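My visit to the Trasten archive open day

January 19, 2022

I've been buying old magazine articles as downloads for years, so when Trasten said they were letting customers in to see where the scans get made, I signed up that same night! It's a 66 mile drive out to Penthorpe (the last bit is all farm roads) and I still got there before the doors opened.

There were 28 of us, split into two groups. Ours went with Rosario Rinaldi, who runs the catalog and clearly loves it. He started us in the storage room, where they keep the full run of Parkberg Quarterly, and told us they'd just passed 1000 articles in the store. I own a fair few of those already — my wife would say too many.

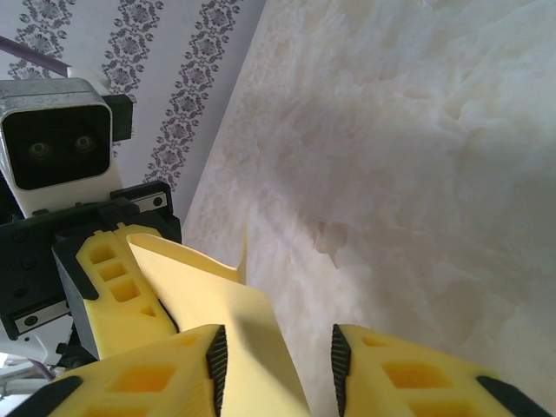 Then we got onto prices, and people had opinions. A short piece costs less than a long one, fine, but I asked about bundles, as I'd happily pay for a whole year of Parkberg in one go. Rosario said they're trying that in February, starting with the railroad issues. He also said the files will finally have searchable text, and the guy next to me clapped.

Lunch was sandwiches and very good lemon cake from Marino, the bakery across the street. I came home with a printed index and a coupon I've already used. Parking is tight, so if you go to the next one, use the lot behind the church.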